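Pralora hand-held gripper kit: four months of kitchen tasks
Review by Ruxandra Surdu
2020-12-30

We bought the Pralora kit to record people doing small household jobs, so that the recordings could be used to train an arm later. It comes as a pair of grippers, marker cubes, a chest bracket with straps, cables and a recording program called Hirnell. I paid for it out of the project budget and Pralora has not seen this review.

Setup

The printed guide covers assembly well enough. Calibration is another matter. The cubes have to be seated squarely or Hirnell rejects the session, and the error message only says "pose lost." Tannous, the dealer, sent a newer version of the software in May and the rejections mostly stopped.

In use

Most of my sessions were on a microwave with two round knobs, because doors and dials are where cheap grippers give up. Opening the door is easy. You hook it and pull, and the wrist stays in a natural position. 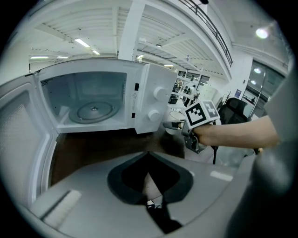
Knobs take more practice. The jaws close evenly, but you have to come in straight, and if you approach at an angle they slide off and you lose the take. New people in our group needed 19 tries on average before they got a clean turn. After that it was fine. I recorded 1026 takes in all and threw out 300, a lot of them from the first two weeks.

The trigger spring is stiff. After an hour my forefinger was sore, and two of us now wrap it in tape. The cable is long enough to work standing at a table, though I would like a clip to keep it off my legs. 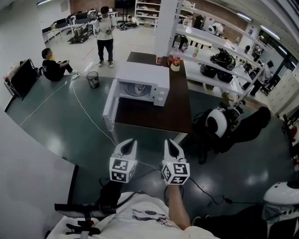
Comparison with the Clorkurdale set

We had the Clorkurdale set before this one. It is lighter and the trigger is softer, but it lost tracking whenever one hand passed in front of the other. Pralora handles that much better. Clorkurdale has the better carrying case.

Support

Tannous answered my emails within a day. Replacement finger tips took 4 weeks to arrive, so order a spare set with the kit.

Rating

4 out of 5. I took off a point for the trigger and the error messages. We are ordering a second kit for the other bench.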